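Search this site Go

About Flaso

Flaso writes planning software for robot arms. We are based in Joremthorpe and have been going since 2000, when Romana Zelenák left machine tools to work on motion code. Faraji Koech runs the perception side.

Our main product, Werano, takes a camera view and works out where to grip and which way to turn an item before it goes down. Packing is most of what we do now. Abdella, the logging tool, is free to customers and was last updated in August.

We have 2 test cells and visitors are welcome by arrangement.

Comments

pkt_m: Does Abdella run on older controllers?

Gwen: Came round in the spring, very helpful people.

Contact us | Copyright Flaso | Back to top

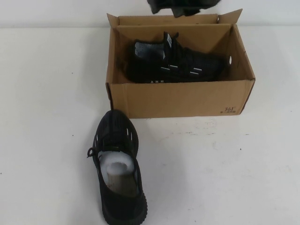 Does Werano plan the whole movement before the arm starts?

It plans as far as the grip, then plans the rest once the item is held.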